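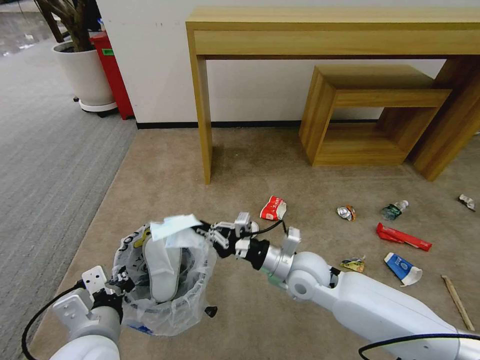
Fig. 7. Clear plastic trash bag held by the rim, light wooden console table behind.

Section 4. Importing your movie collection into Tellow

Tellow says it will identify a shelf of discs "in minutes." Budget an evening. Our test library held 393 titles, and the automatic match got 356 of them right on the first pass. The rest needed fixing by hand, and a few of those had been marked "High confidence."

Before you start

You need an account, a list of your movies saved as a CSV file, and the desktop version of Tellow. The phone app has an Import button, but it only accepts lists made by the phone app.

1. Open Settings, then Library, then Import.

2. Choose your CSV file. The first row must contain the column names Title and Year. Format and Notes are optional.

3. Turn off Smart Merge. It is on by default.

Caution: Smart Merge treats a remake and the original as the same movie if the titles agree. It keeps one and deletes your notes on the other. There is no undo.

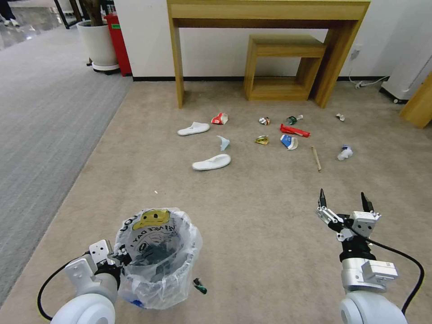
4. Under Region, pick the country printed on most of your discs. The help text calls this setting cosmetic. It changes running times, and sometimes which cut you appear to own.

5. Click Preview. Scroll the whole list and read the years. A wrong year is the usual sign of a wrong movie.

6. Click Import and leave the window open. The progress bar stops at 39 percent while posters download. Let it sit.

Note: Bram Desmet reports that version 3 handles subtitles of foreign titles correctly. We tried it with accents and got question marks. Save the file as UTF-8 and check anyway.

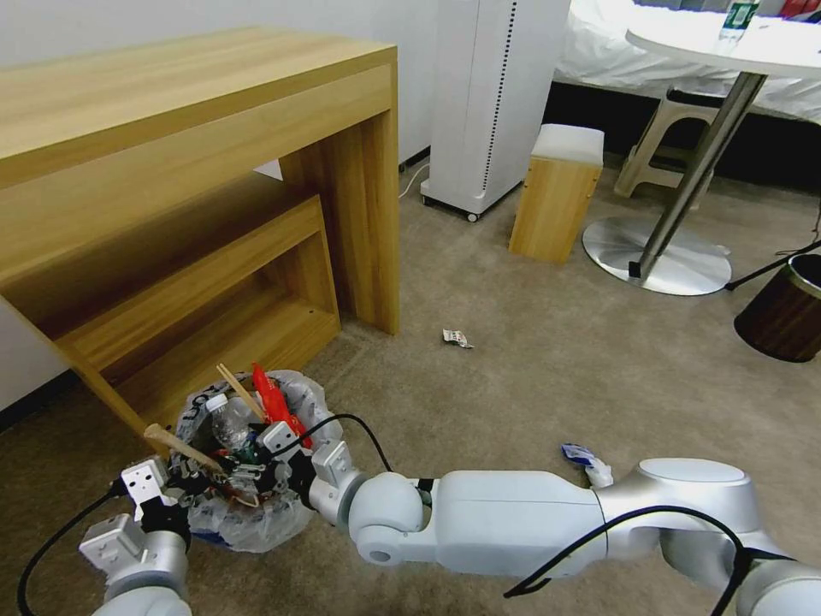
7. When the import finishes, open the Unmatched tab. For each entry, click Search and type the director's last name along with the title. Searching by title alone mostly brings up whatever is popular.

8. Open the Matched tab and sort by Year, oldest first. Silent films and serials collect the most errors, so start there.

9. Export a backup. Choose CSV, since the Tellow format can only be read by Tellow.

About star ratings

Tellow fills in a "predicted rating" for movies you haven't scored. Yi-chun Liao compared hers against a notebook she has kept for years and found the predictions clustered near four stars for nearly everything, including movies she walked out of. To hide them, go to Display and uncheck Predictions. The box may be checked again after an update. 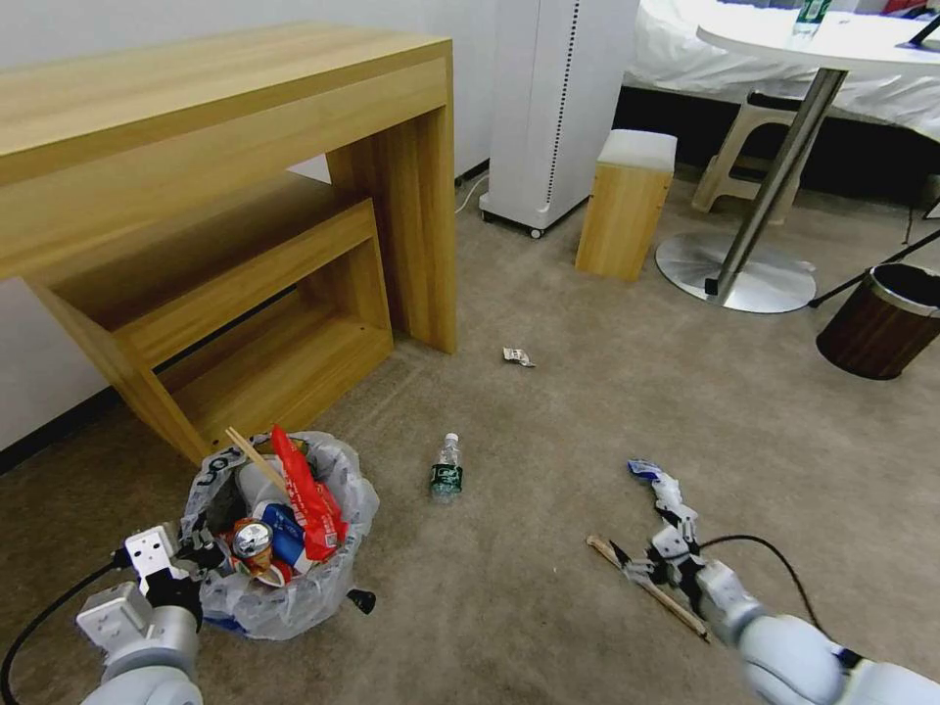
Fig. 8. Light wooden desk with bench beneath, white appliance on casters, stool and round table.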